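List: mikia-users
Subject: Re: Updates held back on the older office machines
Date: 1st November

Hi all,

Replying on the list in case others are in the same spot.

> We have 31 desktops at the Natalham office and 2 of them refuse the
> September update. The installer gets as far as checking signatures,
> then stops and says the package can't be verified. Same image, same
> user rights, same network as the rest. I've downloaded it again from
> the mirror and got the same result. Is the package bad, or is it us?

The package is fine. I checked the copy on the mirror against the one on the main site and the hashes match.

My guess is the certificate store on those two machines. The signing certificate for Mikia was replaced before the September update went out, and the new one is delivered by a small update of its own. If a machine was switched off or off the network when that went through, it will still be trusting the old certificate only. Everything signed since then will fail at the same point, including the fix for the password prompt, so it's worth sorting out soon.

To check, open the update log and search for "trust store". A healthy machine has a line saying the store was refreshed. If that line is missing, run the store refresh by hand as an administrator, restart, then try the update again. Please don't turn off signature checking to get past it. It was suggested on this list a while ago, and the setting doesn't switch itself back on.

We had the same fault on 8 machines at the Ní Chonaill site. Seven came good after the refresh. The last had its clock set wrong and thought the new certificate wasn't valid yet. Once the time was corrected it updated normally – so look at the clock as well.

One more thing for anyone running Brevow alongside. It keeps its own copy of the trusted certificates and doesn't read the system one. You'll need to refresh that too, under Settings, Security, Local Trust. The log there is trimmed at 2,000 lines, so save a copy before you start if you want to keep the earlier entries.

I've put the log path and the commands on the wiki under Update Faults. If somebody with the older server edition could check that they're the same there, I'd appreciate it. I only have the desktop edition to test with.

Cheers 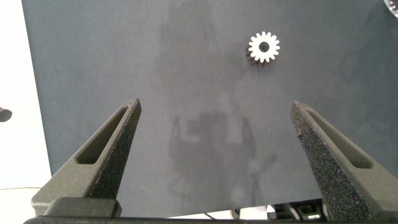
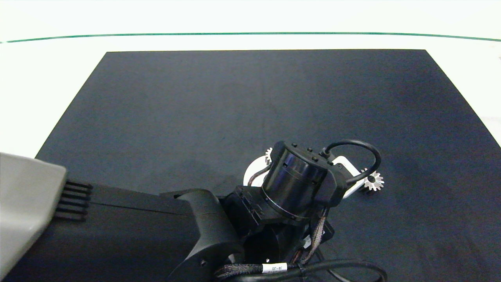
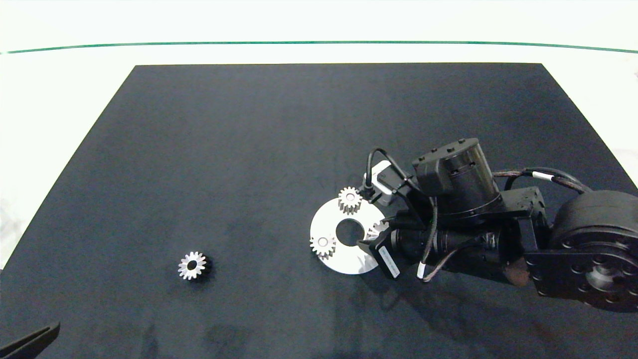
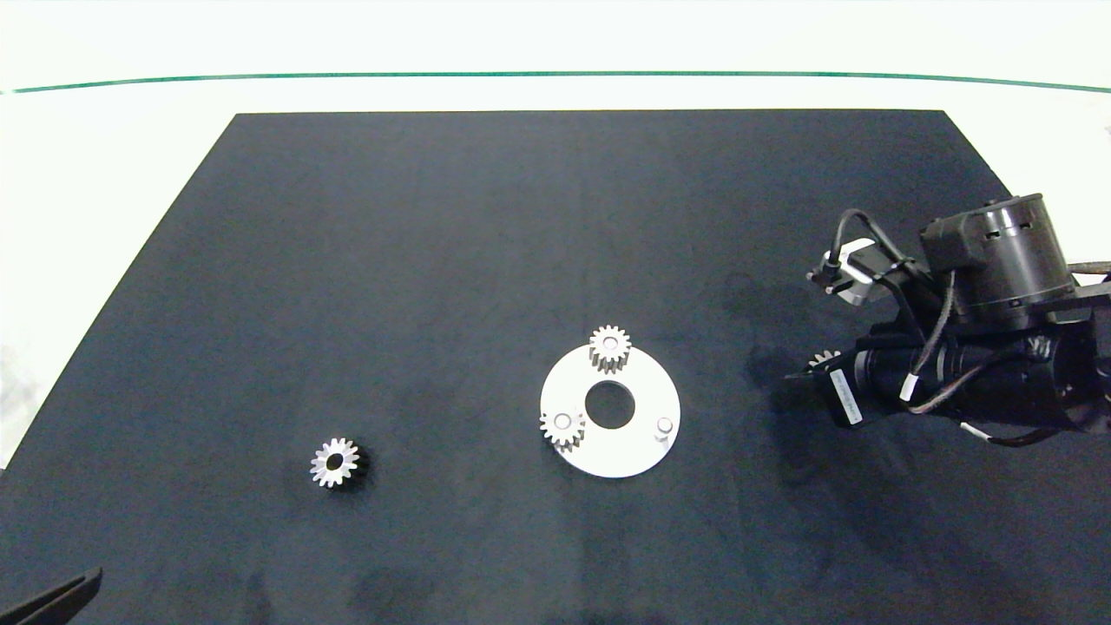 Do I have to uninstall the failed update before trying it again?

The installer stops before it copies any files, so there is nothing to remove. Refresh the trust store, restart the machine and run the same package again.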